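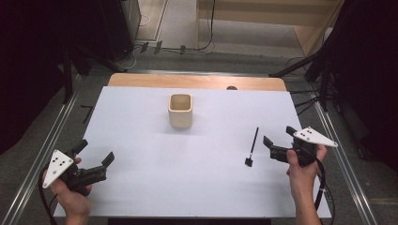
Ibrahim Ogunleye
Second-year student, Screen and Television Studies

Watching Together: How One Dorm Floor Followed a Mystery Series
Final project report, December 16, 2019

I should say at the start that I did not plan to write about television habits at all. My first proposal was about movie posters, and it was a perfectly decent proposal, but then my hallmates got hooked on Brestard and I found myself spending every Sunday evening on the lounge carpet with a bowl of popcorn (mostly other people's popcorn) and thinking that what was going on in the room was at least as interesting as what was going on in the show.

For anyone who missed it, Brestard is a period mystery set in a harbor town called Useck. It follows a retired judge, Ghiță, and the young pickpocket she takes on as an assistant. The first season has 16 episodes, all released on the same day in February, so there was no need for anybody to wait a week for the next one. My question was a simple one: when people can watch a whole season alone in a weekend, why do some of them still choose to watch it slowly with others?

I asked 30 students in my building to keep a short viewing diary. They wrote down what they watched, who was with them, and whether they talked during the episode or saved it for afterward. I also did longer interviews with five of them, usually over dinner, and I am very grateful for their patience, because I do tend to ask the same question three different ways.

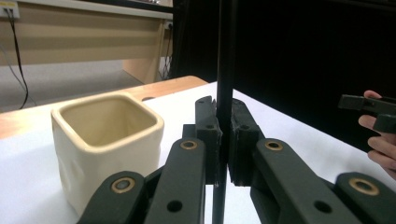 Department of Film and Media

What I learned from the diaries

The group viewers guessed out loud. They guessed constantly! Almost every diary entry from a shared evening mentions a theory about who sank the ferry, and several people kept lists of suspects on their phones. Those who watched alone wrote more about the music, the costumes and the lovely rainy street scenes, and much less about the puzzle.

The second thing, which I had not expected, was how many people watched an episode twice. They would go ahead on their own, then come back on Sunday and sit quietly with a straight face while the rest of us blamed the wrong cousin. One student told me the second time was the better one for her, as she could watch our faces.

I had hoped to compare all this with Rovau, the quieter drama that came out in the fall, but too few people on the floor finished it, and I did not want to lean on a handful of entries. I have left my notes on it in the appendix in case another student would like to pick them up.

Limits

My sample was one building, and many of these students were already friends. I was also in the room for the group evenings, and I am not a silent viewer. The diaries were uneven too, with some running to a full page and others saying only "good one, sad ending." The interviews took longer to type up than I had allowed for, and I had to cut the chapter on spoilers down to 2,000 words, which still seems long to me.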